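Hevside workroom reopens with new tables

13 January 2019

The public workroom at Hevside Library in Tirport is open again after being closed over the Christmas break, and the old brown tables are gone.

In their place are white tables with a plain matte top, built by local workshop Ostapchuk. The room has also been painted and the storage along the back wall has been rebuilt, but it is the tables that most people have been commenting on since the doors were unlocked.

The workroom is used for sewing, model making, map reading, homework, jigsaw puzzles and the repair evenings that run through the cooler months. It can be booked by anyone with a library card. Groups pay a small fee and individuals use it free when there is no booking.

Branch manager Kolbrún Bach said the old tables had come from a school that closed and had already done a long working life before the library got hold of them.

"They were heavy, they were dark, and two of them had a rock to them that no amount of folded cardboard would fix," she said. "People put up with it. The sewing group used to bring their own white sheet to lay over the top so they could find their pins."

The sheet was part of the reason for the choice of colour. When the library asked regular users last May what they wanted from the room, 81 people filled in the form. Ms Bach said she had expected most of the answers to be about heating and parking. Plenty were, but the most common request was for a work surface that people could see things on.

Yutong Lei, who coordinates the bookings, typed up the answers.

"We had the model makers asking for it, and the stamp people, and a man who ties fishing flies," she said. "Somebody wrote 'anything but brown' and underlined it."

White was not everyone's first pick. A few people asked for timber, and one of the homework tutors was worried about glare under the ceiling lights. The library borrowed a sample panel in a gloss finish and another in matte and left them on a bench near the returns chute for a fortnight with a notepad beside them. The gloss panel showed every fingerprint and threw the light back at anyone sitting down. The matte one was preferred by nearly everybody who left a note.

Lukian Ostapchuk, who runs the workshop with his daughter, said the order was a simple one on paper.

"A flat top, square legs, no drawers, nothing underneath to bang your knees on," he said. "The hard part is the flat. On a dark table you don't see a small dip. On a pale one, with the light coming from the side, you see all of it."

He said the tops were made in single pieces so there would be no joins for thread or glue to catch in. That made them awkward to get into the building. The library's front doors are wide enough but the corridor to the workroom has a tight corner next to the photocopier, and the photocopier had to be unplugged and wheeled into the children's area for the morning. It took four people to bring each table around the corner on its edge.

The tables stand slightly taller than the old ones. Mr Ostapchuk suggested the change after watching a sewing class and noticing how many people were working on their feet and leaning over. The chairs have not been replaced, and some shorter users have found them a bit low for the new height. Ms Bach said cushions were available from the desk and that the library would look at the chairs in the next budget.

Yevdokiia Boiko has run the Thursday patchwork group in the room for several years. She came in last week to cut out a quilt backing and stayed for most of the afternoon.

"You can see a navy thread on it, you can see a grey thread on it," she said. "White thread is another matter, but we've got a dark cutting mat for that."

Mrs Boiko said the group was pleased with how easily fabric moved across the top. On the old tables the varnish had worn through in places and the rough patches snagged anything fine. She would still like a second ironing station and has put that in writing.

Looking after the new surface has meant some changes to the room rules, which are pinned up inside the door. Cutting must be done on a mat. Hot glue guns go on the tray provided. Permanent markers are to be kept in the cupboard and used at the old metal bench, which has been kept for messy work and for anything involving paint or solvent. Spills should be wiped with water and the soft cloths under the sink, and the scouring pads that used to live there have been taken away.

Ms Lei said she had already dealt with one ballpoint mark, which came off with a little dish soap.

"People are being very careful at the moment, almost too careful," she said. "It's a worktable. We want them to put things on it."
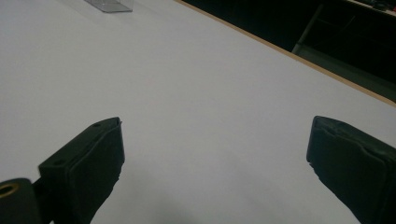 Bookings for the rest of the summer are filling up. The puzzle exchange has moved its monthly meeting from the foyer to the workroom, where there is now enough clear space to leave a large puzzle laid out flat for the length of the session. The foyer tables were round, and the corners of bigger puzzles used to hang over.

Uthai Onsri, a retired draughtsman who leads the repair evenings, said he had asked for a surface where small parts would show up. Much of what comes through the door on a repair evening is held together by screws that are easily lost.

"Clocks, radios, a toaster now and then," he said. "You take the back off and there are bits everywhere. On the old tables I'd be feeling around with my fingertips."

Mr Onsri plans to bring in shallow trays with a raised lip so that parts do not roll away, as the new tops have none. He said he had thought about asking for a lip on the tables themselves but the sewing group would not have thanked him for it. Fabric needs to hang over the side without catching.

The repair evenings start again when daylight saving finishes. Anyone with a lamp, a small appliance or a wobbly chair is welcome to bring it along, though electrical items have to be tested before they go home and there can be a wait.

Paint for the walls came from Drusuvix, the hardware shop on the main street, which supplied it at cost. The colour is a soft green in place of the former cream. Ms Bach said the first idea had been to go white all the way through, but with the tables as they are the room would have felt like a dentist's.

The storage at the back has been divided into lockable cupboards for regular groups and open shelves for shared equipment. The shared shelves hold scissors, rulers, cutting mats, clamps, desk lamps and a box of odd extension leads that Ms Lei is still sorting through. Groups with a cupboard have been asked to clear out anything they no longer use by the end of the month. A quantity of wool, a slide projector and several unlabelled biscuit tins found during the move are being held at the front desk for their owners.

The old tables have not gone to the tip. Two were in good enough order to be taken by the Tirport men's shed, where they will be used for glueing up. The rest were offered to the public before Christmas and were collected within the week, mostly for garages and potting sheds. The ones that rocked went too, with a note taped to the top.

Some minor work is still to be done. The blind on the western window has a broken cord and is staying down until a part arrives, which makes the room a little dim in the afternoons, and the lamps can be used in the meantime. The power points along the floor will be fitted with covers. Neither job is expected to close the room again.

The workroom is open during normal library hours, and on Thursday evenings for booked groups. It is closed on public holidays. People wanting a place at a table without a booking can check with the desk by phone before coming in, as mornings are generally quieter than afternoons during the school holidays. Children under 12 need an adult with them.

Booking forms are at the front desk. Groups that had a regular time last year keep it unless they have told the library otherwise, and new groups should speak to Ms Lei.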